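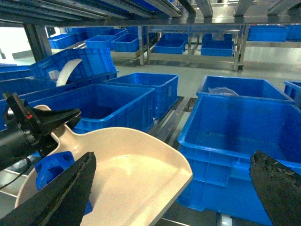 Progress report to the Jomach Fund
Scoop handling software, second reporting period
Submitted by the Bernham site team, 10th October

Summary

We are very happy with this period. The new grasp planner, Kubo, is now the default on the Bernham cell, the old hand-tuned script is retired, and the perception code has been split out so that our partners at Bistau can run it without the rest of our stack. One planned item, the two-arm handover, has slipped, and we explain that further down.

What we set out to do

When the grant started in February, the robot could scoop from a bin only if the scoop and the bin were both in known places. Anyone who has worked near a shelf of blue bins knows how long that lasts. A bin gets nudged, another one ends up on its side, and the script drives the scoop straight into a rim. The proposal asked for software that looks first, plans from what it sees, and copes when the world has moved a little.

Perception

The biggest change is in how we find bins. We used to fit a box to the depth points and hope for the best. Shiny bin floors gave us phantom holes, and two bins side by side often came back as one long bin. The new code looks for rims first and only then asks what is inside them. It also reports which way the opening faces, so the planner can rule out a tipped bin before it wastes any time on it. We love this one! It is a small piece of code and it cleared up a whole family of bugs.

The wrist camera was harder. The fingers are always in view, and so is the tool, and the old segmenter kept reporting our own gripper as an obstacle. We now render the fingers and the scoop from the joint angles and mask them out before anything else runs. The mask is padded by 4 pixels, which we chose by trial and may revisit.

For training we added 4000 labeled views to the shared set, mixed between head and wrist. Bistau has a copy and has already sent back corrections to the labels, for which many thanks.

Planning and control

Kubo picks a grasp on the handle, checks that the blade can reach the target without touching the walls, and then plans the whole motion in one go. Before, these were separate steps, and a perfectly good grasp could leave the arm with no way into the bin. Planning everything together is slower on paper, but we throw away far fewer plans, and the operator sees one clear answer in place of a string of retries.

Pick-up from the floor is the other piece of work we want to report.

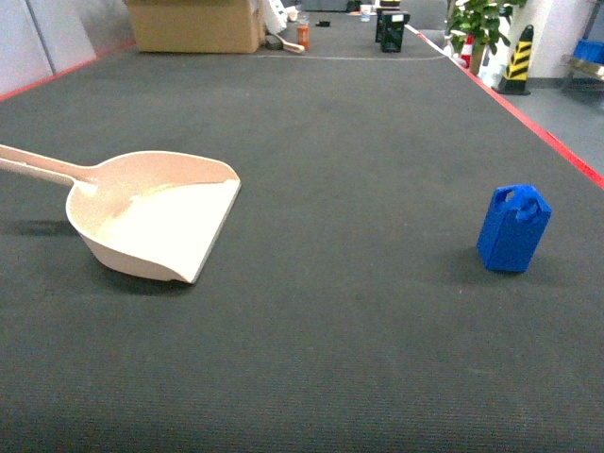 A flat tool gives the fingers very little to get under, so the planner now prefers a grasp across the handle with the fingertips allowed to press lightly on the surface. The controller holds a gentle downward force during the approach and stops lowering the moment it feels contact. Ribbed carpet confused the contact check at first (lots of small bumps in the force signal), and a short filter took care of most of it. Strong shadows next to a pan can still pull the estimated outline to one side. A fix is in review.

Tooling

Every run now saves the camera views, the plan and the force trace together, and the replay viewer steps through them on one timeline. New team members have been finding bugs with it in their first week, which is lovely to see.

What slipped

The two-arm handover needs both arms to agree on where the handle is, and our calibration between them still drifts over a long session. We moved this to the next period and spent the time on calibration checks.

Next period

Finish the handover, with the calibration check running at startup.
Merge the shadow fix and rerun the floor tests.
Release version 2 of the perception package to Bistau.
Bring 5 new small objects into the test set, with handles of different shapes.

We are not asking for any change to the budget. The run logs and the release notes are in the shared folder, and we would be glad to show the replay viewer at the next review call.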